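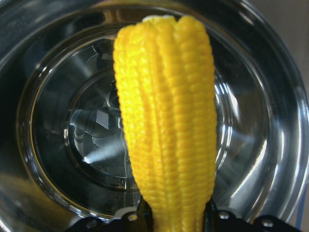
Figure 1. Baby corn over the steel bowl.

My project was on baby corn, mostly because I put it in every stir-fry I make and had never once wondered how it gets from a field to my bowl! Our food studies class had to pick one ingredient and follow it all the way to a dish, and I figured mine would be easy. It was not.

First the looking part. Up close the kernels sit in really neat rows, packed tight, with a shallow groove between each row, and the whole ear has these long ridges that make it look a bit like a bundle. The tip is paler than the rest. I tried drawing it and gave up on the kernels after 2 tries.

Baby corn is regular corn picked very young, before the kernels fill out, so you can eat the cob and all. I bought mine at Berge, the little grocery near campus, and used 500 grams for the tests (I ate more than I wrote down, sorry).

I tried it three ways - raw, steamed and quick pickled. The pickle was 1000 ml of water and vinegar mixed, plus 50 grams of sugar and a spoon of salt. I left it overnight in the fridge in the Ekik kitchen, with my name on the lid in giant letters. Steamed came out sweetest to me, but most of my tasters went for the pickled ones, and they wanted seconds. Raw got called "fine" a lot.

The weak spot is that my tasters were all from my own class and nearly everybody already liked corn. I also cut the pieces different sizes, so the thin ones steamed faster and went kind of soft. If I did it over I would cut them all lengthwise and try a second brand from Wurnness, where they sell it fresh in June.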